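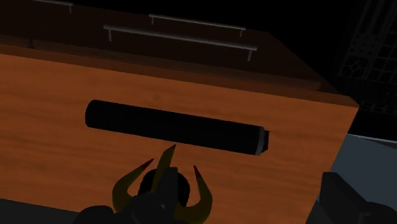

Does the paperback of a devotional need a different ISBN from the hardcover?
Asked by Sekwood, 19 October 2018

Listis
Each binding needs its own ISBN. Stores and church suppliers order by that number, and a shared one makes the two formats impossible to tell apart. The same applies to large print. Correcting typos doesn't call for a new number, but adding chapters does. Our prayer book got a new ISBN when it grew by 85 pages.

Koller
Just put the same one on both. Ours only sells at the church door and we never had a problem.
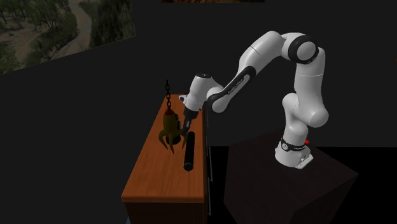
More replies

Vollcombe
Selling at the door works without any ISBN, so that case doesn't tell you much. On the copyright page, list both numbers with the format after each — hardcover first, then paperback. The barcode on the back cover must match the binding it is printed on. We missed this in May and had to sticker 3,817 paperbacks. Check the printer's proof for both formats before you approve either.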